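Search this guide Go Clear
Kusora Bench Guide
October, by Moushumi Jayasinghe

We use cookies to remember which page you were on. Accept Manage

Section 2. Before You Buy

Read this section with the quote open in another window and a pencil behind your ear. It covers the two-arm bench set-up only. If you're after one arm, halve the arms and leave everything else in the budget as it is. The bench, the power and the swearing cost much the same.

2.1 Decide what the arms are for

1. Write down the first job in one sentence. "Pick up a packet and put it beside a bowl" is a job. "Explore automation opportunities" is a meeting.

2. Collect the objects for that job and put them in a box. Use the real ones, crinkles and all. A packet that slumps when it's squeezed will tell you more about a gripper than the brochure will, and it costs a couple of dollars.

3. Add a few things that have no part in the job. Books, folders and stationery are good. Your finished bench will have clutter on it whatever the floor plan promises, so you may as well price for it now.

4. Measure the widest and the narrowest object. Send both figures to the supplier and ask about finger opening. "Should be fine" isn't a measurement.
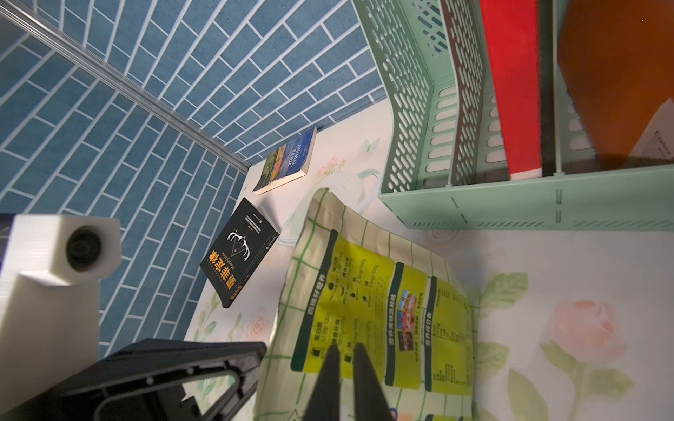

5. Decide whether you need a camera at the wrist, a fixed one looking over the bench, or both. The quote will list them separately and the mounts separately again. Clomilden puts its mounts under "Sundries", a heading that deserves your full attention.

Note: A wrist camera moves with the arm, and so does its cable. Allow enough length for the arm's longest reach and then some. Short cables are a false economy you get to make twice.

2.2 Measure the space

1. Mark out the work area at full size with masking tape. Include the rail the arms bolt to, then the gap behind your own chair.

2. Choose where the arms will mount. Two arms on a common front rail keep the measuring simple, but their reaches overlap in the middle. Work out who has right of way before they do.

3. Allow for walls. Three sides and an open front suit most small benches. Patterned wallpaper is allowed and there's no extra charge for taste.

4. Leave room beside the rail for boards, plugs and cable loops. Every drawing we get leaves this out, and every bench we see has it hanging off the front.

CAUTION: Do not place power boards or loose leads where a cable loop can snag on them. Switch off both arms before reaching past the rail.

5. Check that you can get to the back corners with the power off. You'll be retrieving things from there more often than you'd like.
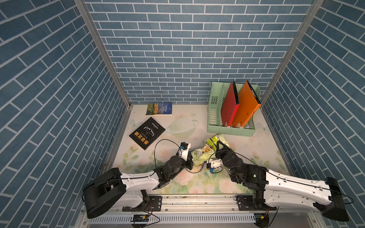
2.3 Build the budget

The purchase order that started this section came from our Tandel office. It had one line on it, and the line said "robots". The one below is longer.

1. Start with the arms and grippers. Ask whether the grippers are included. Ask again in writing.

2. Add the frame: rail, posts, brackets and bolts. On our last bench this came to $1286, which the first draft of the budget had down as "misc".

3. Add the spares. Keep one set of fingers per arm, one joint motor and more than 64 of whichever bolt holds the mounting plates. They roll.

4. Add wall covering, mat and props. This will be the smallest figure on the page and the one Finance rings you about.

5. Add staff time. Allow 13 working days from the last delivery to the first useful run. If your manager wants it shorter, invite them to do the cable routing.

6. Add freight and duty as their own line. Kumarasinghe quotes freight to the dock; getting it from the dock to your door is a separate adventure.

7. Set aside a contingency and refuse to say what it's for.

Note: Software licences may renew yearly. Put the second year in the first year's request, while everyone is still excited.

2.4 Order in the right sequence

1. Order the rail and posts first. Arms that arrive before there's anything to bolt them to will live in their cartons under a desk, ageing through their warranty.

2. Ask for the arms in one shipment with matching firmware. Write the serial numbers on the inside cover of this guide when they turn up.

3. Hold the walls and mat until the frame is square. Cutting them to the drawing is optimistic. Cutting them to the frame is carpentry.

4. Put your box of objects on the finished floor and try several layouts before you fix any cameras. Stand tall items toward the back, and check each layout from both arms' sides.
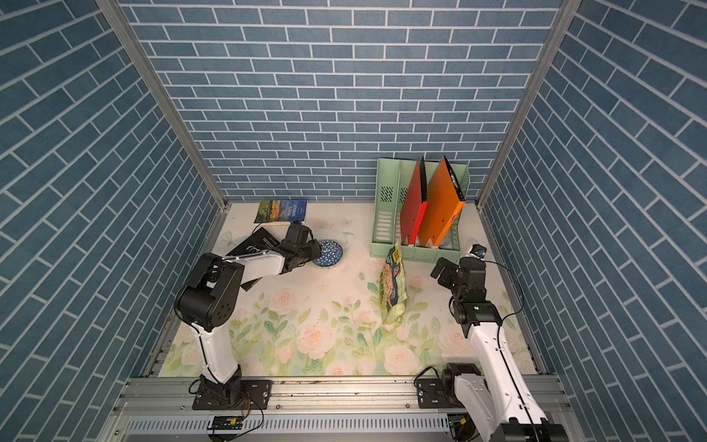
Figure 2-3. Both arms on the front rail. Bowl, snack bag, books and file organiser on the mat.

5. Draw the layout you settle on and attach it to the order file. The next person to ask for money will want it, and the next person may be you.

CAUTION: Do not sign off delivery until both arms have been powered and moved through their range. A carton in good nick proves the carton was well made.

2.5 Sign-off

Keep 3 copies of the approved budget: one with purchasing, one at the bench and one somewhere purchasing can't revise it. Changes after approval go on Form K, at the back of this guide. Go to Section 3 when the rail has been delivered.

Get guide updates by email. Enter your address Subscribe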